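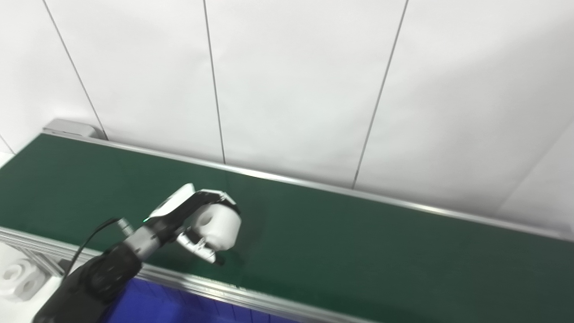
*Figure 2. Gripper over the belt, fingers partly open.*

## 3.2 Setting hand height at the conveyor

Carry out this procedure after a hand or wrist cable has been replaced.

1. Stop the belt and clear it of parts.
2. Select **Manual** and set speed override to 3 percent.
3. Check that the wrist cable is seated in its fitting and can move freely through full wrist rotation.
4. Lower the gripper toward the belt. Stop before the fingertip makes contact.

 **CAUTION:** Do not use the belt as a hard stop. Contact under power can damage the finger joints.

5. Save the position as point 27.
6. Raise the arm clear of both side rails. Repeat steps 3 to 5 for the other arm and save as point 112.
7. Move both hands to the wait position, in front of the lower bins, with the fingertips below the near rail.

 **NOTE:** Leave a gap between the thumbs.

8. Place one white cylindrical part on the belt, on its side, at the left end.
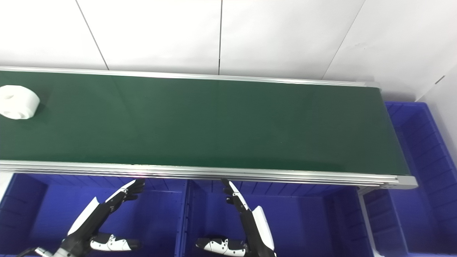 ## 3.3 Test cycle

Run two cycles at reduced speed. If a finger touches the rail, press **Stop** and repeat 3.2 from step 4.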